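The Bowls Come First

At ten in the morning the banquet kitchen at the Dandham is between meals, and the loudest thing in it is the dishwasher, a machine older than most of the people who feed it. Kazimiera Sadowski has fed it for 9 years. She started on pots, moved to glassware, ran the night crew for a while, and now holds the title of handling lead, a job that didn't exist until the hotel bought two robot arms and discovered that neither of them knew what a bowl was.

The arms stand at the clean end of the line. They were supposed to take dishes off the belt, stack them, and put the stacks on carts. This is the part of the job that wrecks shoulders, and it is also the part that looks, to a person in an office, like something a machine could do by lunchtime. The sales presentation had a robot stacking white plates in a white room. The Dandham, which has been buying tableware since before matching was fashionable, owns no such room and very few such plates.

"They sent us a brochure with a wine glass on it," Sadowski says. "I asked if it could do a soup bowl with the lid stuck on. They said that was a great question."

The people who said it were from Valderrama, the integrator that put the arms in. Their man on the job is Tsutomu Takeda, who arrived in August expecting to stay 2 weeks and has since acquired a coat hook, a mug, and an opinion on the staff meal. He is a patient person. He has had to be. In the first days the arms treated a nested stack of bowls as one very thick bowl, and on a bad afternoon they treated a folded napkin as a plate and placed it on the cart with tremendous care.

The fix was to have people show them. In place of writing out rules for every dish, Takeda's team handed the dish crew a gripper with the same kind of jaws the arms have, only held in the hand, with a camera on it. You pick things up with it, put them down, and the recording goes off to train the arms. The crew took it in turns, an hour or so apiece, in a former coat check off the ballroom.

This produced something new in the building, a dispute over what the right way to pick up a bowl is. It had never come up. With your hands you just do it, and if you do it differently from the person next to you, who would ever know? With the gripper, everyone knew. One school went over the rim, one pad inside and one out. Another wanted to squeeze the whole stack around its middle. A dishwasher from the evening shift insisted on tilting first, which everyone mocked until they tried it. Sadowski listened to all of this and wrote down a house method, and the house method begins with the bowls, because if you can do bowls you can do anything. She underlined that.

The pay was the other dispute, and it ran longer. At first the hotel counted gripper time as training, and training was paid at the base rate, so an experienced worker lost money by teaching the robot and made it back by washing pots. Few people signed up. Management was puzzled by this for most of a month. Then the rate went up by 2 dollars an hour, and the sign-up sheet had to be taped to a second sheet.

"They thought we were afraid of the robot," says one of the morning crew, drying his hands. "I have a car payment. I'm afraid of the car payment."

The fear is there too, though it tends to come up sideways. People ask Takeda how it's going in the tone you would use with a doctor. He tells them the truth as far as he has it. The arms are good now on flat plates and fairly good on bowls. They're hopeless at silverware, and they stop dead when a pan comes down the belt upside down. The crew has taken to calling a stopped arm "on break." The arm at the far end takes more breaks than the near one, and Takeda has been through its joints, its cables and its software without learning why. The dishwashers say it has seniority.

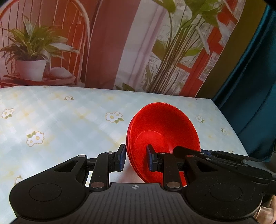 What has changed so far is mostly the shape of the day. The shift used to have a heavy end and a wet end, and you rotated between them according to your back. With the arms taking the plates, the heavy end has become the watching end. You stand there, clear jams, pull out the chipped ones and press the green button. Some people like it very much. Others say it is the longest hour of their lives, and that a sore shoulder at least gave you something to think about.

The hotel says no jobs have gone. That's accurate. It's also accurate that two people left in the fall, one for a place out in Britby and one for school, and their lockers are still empty. Sadowski has asked about those lockers more than once. She has been told the matter is under review, and she notes that the robots got their budget reviewed in an afternoon.

She does not sound bitter about it, exactly. She likes the new work and she's good at it, and she got a raise and a laptop, which she keeps on a shelf well above splash height. But she's clear about where the skill came from. There were 50 people on the kitchen staff roster when the project began, and nearly all of what the arms know about crockery came out of the hands of the dish crew. Her suggestion was that the crew's names go on a plate on the side of each arm. Valderrama thought that was charming. The hotel's lawyers are thinking about it.

Next on the list are the banquet tureens, which have two handles, a lid, and a way of holding on to a pint of hot water until you tip them. Takeda would like to put them off until spring. There is also talk of sending the whole method, bowls first, to the sister hotel in Stakurport, where the dish room is half the size and the crew has already let it be known that they stack their bowls upside down.

"Upside down," Sadowski says, and goes back to the line, where the far arm has gone on break again.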